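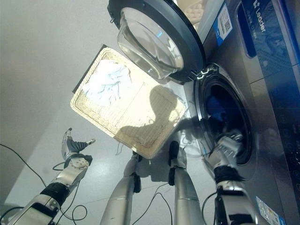

Home Opinion Letters Archive Contact

6/19/26
By Abbas Babaei

When I moved to Prosomcombe I had two bags and no washing machine, so in my first week I learned the way to the laundrette on Ondale Road. I thought it would be for one month. I went there for four years, and I want to write something in its defence, now that the building is for sale.

People say to me that everyone has a machine at home. In my street this is not true. Many of the flats are one room with a small sink, and the landlord does not allow a machine because of the old pipes. A family with a baby cannot wash everything in a sink. They can carry it to the next town, but the bus does not like big bags and neither does the driver.

The council had a chance to help. The owner asked for a grant of 2000 pounds to repair the roof, and the answer was that a laundrette is a private business and must look after itself. I understand this argument. But the same council gave 3000 pounds for new flower boxes outside the Nouri café, also a private business, and I suppose the flowers are for everybody. I like flowers. I only ask who decided that clean sheets are a smaller matter.

There is also the question of company. My English came mostly from waiting there. A wash takes long enough for a proper conversation, and you cannot leave, so you talk. I learned the words "lint", "drizzle" and "cheeky" in one afternoon. An old man explained cricket to me over several visits and I still do not understand it, but I understood him very well by the end.

Some neighbours have started a petition, and in May it had 700 names. They want the council to list the place as a community asset, the same as was done for the Prernano hall. It would give the residents some time to make an offer before a developer does. I signed it, although today I have my own machine and a small balcony for drying.

The paper can be signed at the library desk until the end of the month. You do not need to live in Ondale Road, only in the town.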